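About Bekside

Evening cookery school. Two kitchens, one shop counter, one very old bread oven we didn't choose but wouldn't be without now.

We've been meaning to rewrite this page for ages. The old one still said we only did bread. We do a lot more than bread.

How it started

Bread, though. Four people round a table in the back of what used to be a carpet shop, learning to make a plain white loaf. Then the same four wanted to know about pastry. Then their neighbours. Then we needed a bigger table, and after that a second room, and the lease on next door came up in November and we took it without thinking very hard. Cold building. Good light. Drains a bit of a saga, all sorted.

The name is from the lane, spelt the way it is on the old sign over the gate. People put a c in it. Post still gets here.

What we teach

Home cooking, mostly. Things you'd make on a normal night after work, plus a few you'd make when people are coming round. We don't train chefs and we don't hand out certificates (we get asked this every week, so there it is in writing).

Regular courses at the moment:

First Kitchen - six evenings. For people who can't cook or say they can't. Eggs, soup, a roast chicken, rice that isn't glue, what to do with a cabbage.

Bread and Buns - four evenings. Still the one that fills first.

Pastry Without Tears - four evenings. Some tears.

Cooking for One - three evenings. Small pans, the freezer, not eating the same stew until it's gone.

Sunday-style Lunch - one long session, 10 till 3, any time of the week we can fit it. You eat what you make. Bring a box for the rest.

Knife Skills - a single evening. Onions, lots of them. We sell the onion soup afterwards at the counter, so nothing's wasted.

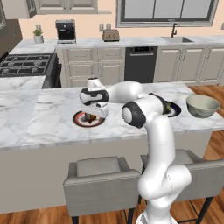

Courses run in blocks and there's a gap of a fortnight between each, when we deep clean and argue about the next menu. If a block is full, ask to go on the waiting list. People drop out more than you'd think, usually the day before, and we do ring round.

Groups are small. Ten at most in the big kitchen, six in the little one. Everybody gets their own bit of worktop and their own hob ring. No watching from the back. You do the washing up as well, sorry, it's part of it.

Some numbers, because the funders like them and we've got them typed up anyway

3,364 people have done a course with us since we started.
187 evening sessions last year.
561 loaves out of the old oven in the same year, not counting the ones we dropped or the batch with no salt.
400 pounds is what we put into the free places pot each term. More on that further down.

Who comes

All sorts. Students off to university whose parents have booked them in. People newly on their own. People who've been cooking for forty years and are bored of their own dinners. A few come together as a works do, which is louder. You don't need to know anything and you don't need to bring anything except an apron, and if you forget the apron there's a drawer of them, not all lovely.

We can't take under 14s in the evening. Ages 14 to 16 with an adult, please. Half term sessions for younger ones are listed separately when we've got the dates, which is usualy later than we'd like.

Where the food comes from

Flour is from Drulavby, the mill up the valley. We've used it from the start. It behaves differently from supermarket flour, takes a bit more water, and we'll show you how to adjust when you go back to your usual bag at home.

Spices and the good rice come from Chantharasri, the shop two streets down. If you've done the curry evening you'll have been sent there with a list. They're open till 8. They will talk you into a bigger bag of dried chillies than you wanted and you'll get through it.

Veg is from the market, whatever's cheap and decent. So menus shift. If the website says leeks and you get there and it's carrots, that's why.

Allergies: tell us when you book, and again on the night. We use nuts, wheat, milk, eggs and sesame in both kitchens most weeks. We can work round a lot but we can't promise a kitchen with no traces, and we'd rather say so now than when you're stood there with your coat off.

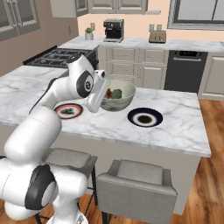 Free and cheaper places

Every course has one free place and two at half price. No forms to speak of. Email and say you'd like one, that's enough, we don't ask for payslips or a letter. They go in the order people write in. If it's gone we'll hold you the next one.

The money comes out of the term pot mentioned above, and from the counter, so buying a loaf on your way home does go somewhere. Gift vouchers too. Vouchers last eighteen months and we're soft about it if yours has run out by a week or three.

Booking

All bookings go through Zulta now. The old paper diary has been retired, after the thing with the soup. You'll get an email straight away and a reminder two days before. If you don't get the email, check your junk, then ring us. Please don't book again, or we end up with you down twice and somebody else on the waiting list for no reason.

Can't make it? More than five days' notice, full refund or move to another block, your choice. Less than that and we'll try to fill the place, and if we do you get your money back. Miss one evening of a longer course and you can catch it up next time round, just tell us which.

Finding us

Down the lane, past the tyre place, green gate. Parking is poor. The bus stops at the top by the chapel and it's a five minute walk, downhill going and uphill coming home full. Bikes can come in the yard.

Step-free into the big kitchen through the side door. The little kitchen has two steps and a narrow turn, so if that's a problem say when you book and we'll put your course in the big one. One worktop goes up and down. Loo is on the ground floor.

Doors open at 6.15pm, we start at 6.30 and finish by 9, give or take a slow oven. Counter is open mornings 8 till noon, or until the bread runs out.

Phone gets answered in the mornings. In the evenings we've got flour on our hands so leave a message, slowly, with the number twice.

Next block goes on sale at 9am on the first of the month. Bread will go quickly. It alwyas does.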